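Home | Book a table | FAQ | Find us
Last updated 27th April

Seteo Shared Desks: questions we keep getting

Do I get the same desk every day?
No. Desks are first come, first served, and a sweater on a chair does not count as coming. If you need one spot, the fixed-desk plan is $139 a month.

How clean do I leave it?
Clear to the surface, please. Cups go in the kitchen. Crumbs are yours too, even the ones you swear you found there. 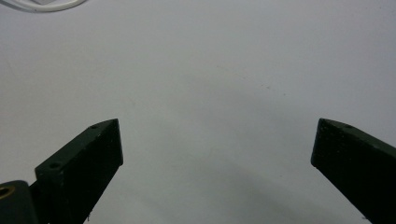

Dilani Khan writes that she cleared her desk for lunch and came back to a stranger's three monitors. Is that allowed? Sadly, yes, after 20 minutes away. Take a "Back soon" card from the front counter and you get an hour.

Can I take calls?
Short ones. For anything with the word "synergy" in it, book the Enden room. The door shuts and the rest of us are grateful.

What about the wifi?
It works best near the windows and worst during your presentation. The password changes in May.
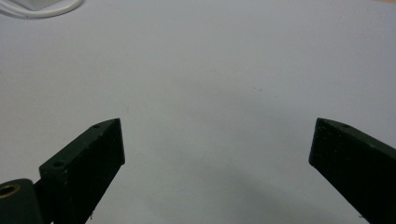 Lockers are $31 a month and hold a laptop bag or a modest coat. Food left in one over a weekend will be thrown out, along with whatever it was wrapped in.

How do I cancel?
Email the desk by the end of the month. We will be brave about it.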